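Changes to Food and Drink Arrangements at the Akthorpe Centre

January 28, 2019

Following the review conducted last October, the Hillulard Institute has revised its arrangements for food and drink across the shared floors of the Akthorpe Centre. The new arrangements apply to all staff, graduate students and visiting members.

The review was led by Seo-ah Noh, Manager of Building Services, and drew on 77 written submissions. Members asked most often for longer kitchen hours, clearer labelling in the refrigerators and a wider choice at the ground floor counter. A smaller group raised the cost of catering for short meetings, which under the previous contract carried a minimum charge regardless of attendance.

The minimum charge has now been removed. Meetings of fewer than 15 people may be catered from the counter at the listed price, and organizers need only give the counter one working day's notice. Larger functions will continue to be booked through the events office, which can also advise on dietary requirements.

Kitchens on levels two and three will remain open until 8 p.m. Refrigerators will be cleared at the end of each month, and unlabelled items will be discarded. Members are asked to put their name and the date on anything they wish to keep - including milk, which was the subject of several submissions.

Jong-dae Ham, Director of Operations, has thanked all those who contributed. "The submissions were practical and courteous, and most of what was asked for could be done within the existing budget," he said. A grant of $400 has been set aside to replace the kettles and the level three toaster.

Packaged snacks and soft drinks remain available at the counter throughout the day.
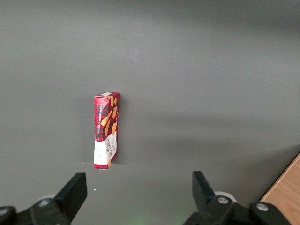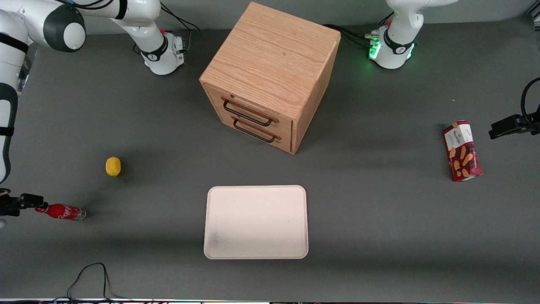

Recycling stations have been moved closer to the elevators on each floor. Bottles and cans should be emptied before they are deposited, and cardboard should be flattened. Organic waste is to be placed in the green bins in the kitchens only.

The arrangements will be reviewed again after 4 months. Comments may be left in the box at the Prerolberg Street entrance or sent to Building Services by internal mail.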